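El rincón de la cocinita, o cómo aprendimos a hablar en la mesa

Boletín de la ludoteca Skollside, número de abril

Cuando abrimos el grupo de español para familias recién llegadas, yo pensaba que lo más difícil serían los verbos. Yo también aprendí el idioma de adulta y todavía los verbos me dan respeto. Pero los padres del grupo pedían otra cosa: querían saber qué se dice en una comida. Cómo se ofrece, cómo se rechaza sin ofender, cómo se pide más pan.

Por este motivo dedicamos el invierno a la mesa. Nos reunimos por la tarde, a las cinco, en la sala pequeña de la calle Lirkow. Vienen 14 familias y cada una trae sus costumbres. En la mía, por ejemplo, se debe decir que no dos veces antes de aceptar un café. Aquí, si digo que no, me quedo sin café. Me ocurrió durante casi un año entero. 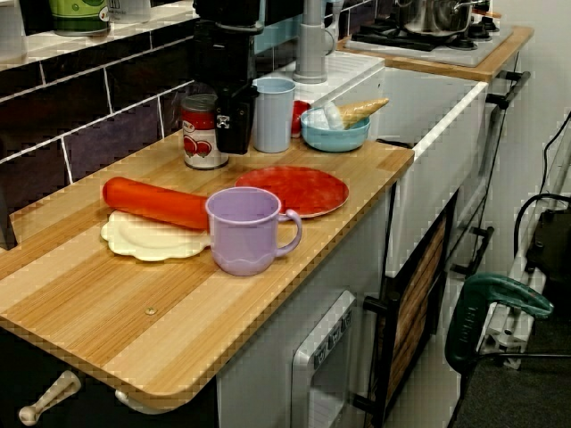
Las primeras sesiones fueron solamente de escuchar. Leíamos en voz alta un diálogo corto y después los niños lo repetían cambiando una palabra. «¿Me pasas la sal?» se convertía en «¿me pasas la sopa?», y luego en cosas menos razonables. Los pequeños corrigen a los mayores con mucha seriedad, y he notado que los mayores lo aceptan mejor de ellos que de mí.

Más adelante hablamos del «tú» y del «usted». En este punto no llegamos a un acuerdo. Una madre prefiere tratar de usted a todos, porque así nunca se equivoca. Un abuelo dice que el usted le hace sentir en el médico. Yo les aconsejé empezar con usted y esperar a que la otra persona cambie, que es lo que hago yo misma.

También hicimos una lista de expresiones con comida que no hablan de comida. Las favoritas del grupo:

- Ser pan comido.
- Dar calabazas.
- Estar como un flan.
- Importar un pepino.
- Ponerse como un tomate.

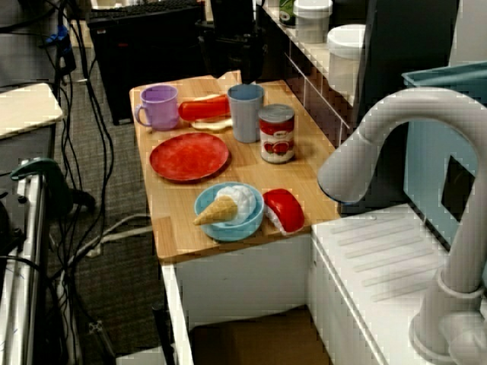
Mesa puesta: perrito caliente, helado y lata de sopa de tomate, todo de juguete.

La última expresión gustó mucho y ahora la usan para todo. La de las calabazas necesitó una explicación más larga, y confieso que la busqué en casa antes de darla.

Lo que me parece más valioso es que las familias practican también fuera. Una pareja pidió por primera vez en el bar Mok sin señalar la carta con el dedo. Otra madre llamó por teléfono al comedor de la escuela para avisar de una alergia. Son conversaciones de un minuto, pero quien ha tenido que prepararlas delante del espejo sabe lo que cuestan.
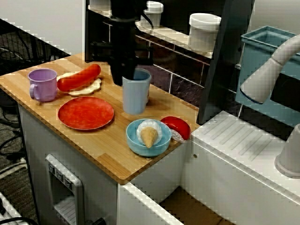 Qué haremos en primavera

El tema siguiente será el mercado. Aprenderemos los pesos, los precios y la frase «¿quién es el último?», que a mí me costó comprender porque en mi país la cola se ve y no se pregunta. Haremos una salida al mercado de Sutstead, con una lista de compra pequeña para cada familia.

Quedan plazas libres en el grupo, que puede llegar a 24 familias. No se pide ningún nivel. Los niños pueden venir desde los tres años, siempre acompañados. Si alguno tiene en casa recetas escritas en su lengua, le ruego que las traiga: queremos traducirlas entre todos y reunirlas en un cuaderno.

Compartido 24 veces · 3 comentarios

Comentarios

lectora_del_norte
Muy bonito el texto. En mi familia hay que decir que no tres veces, ¡imagínese el café que he perdido yo!

papá de dos
¿La salida al mercado será por la mañana? Trabajo de tarde y me gustaría ir con el mayor.

Vecina de Lirkow
Falta «cortar el bacalao» en la lista. Mi abuela la decía a todas horas. Puedo llevar su receta de croquetas para el cuaderno.

Contacto: en el mostrador de la ludoteca o respondiendo a este boletín
© Ludoteca Skollside. Todos los derechos reservados
Volver arriba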